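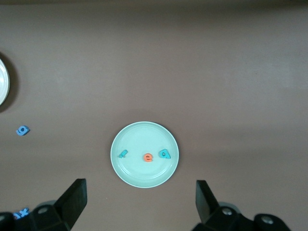
What are foam letters used for?
Mostly for spelling, sorting and bath play, and in quieter hours for hiding under furniture.

Foam letters are small soft shapes cut from foam sheet, usually sold with matching numbers. A set is a toy until a grown-up is watching, at which point it becomes a learning aid.

Sets
Lowercase is common, though it brings its own troubles. Turned over or laid sideways, a foam "g" may pass for an "a", and the difference between "t" and "r" is often a matter of faith. The Luka set has 40 pieces. The larger Fellgate set has 87, a figure reached by counting punctuation.

Sorting on plates
In plate sorting, pieces are spread on a table and moved onto plates by color, by shape or by whether they spell anything. Rimmed plates are preferred, as the rim keeps pieces from sliding off. Colored plates such as mint green and light blue are popular, and cause lasting arguments over whether the plate is meant to match the letter. The Furkdale rules, written down by Shuzhen Lu, say it is not. Urmas Paju's version says it is, and allows 18 pieces per round – a number his own players ignore. Many tables manage with three plates and a handful of letters and numbers.

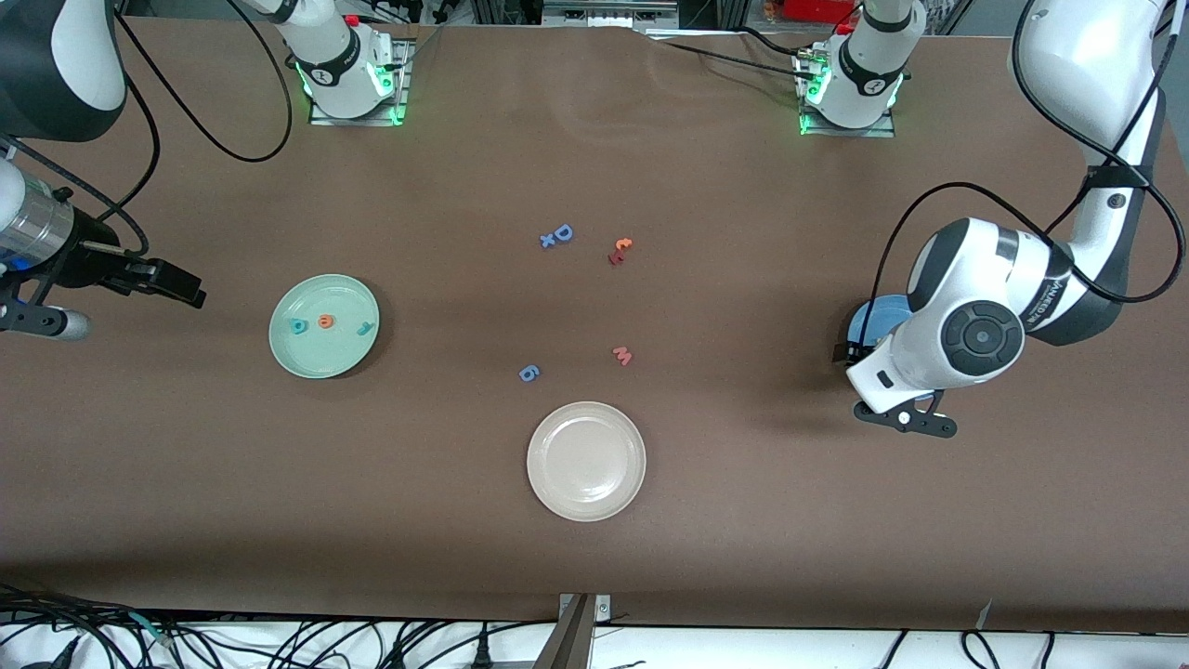
Care and storage
Foam letters are rinsed in lukewarm water and dried flat. Soler boxes have 27 slots, one for each letter and one for the piece that nobody can identify.

See also: Alphabet blocks; Refrigerator magnets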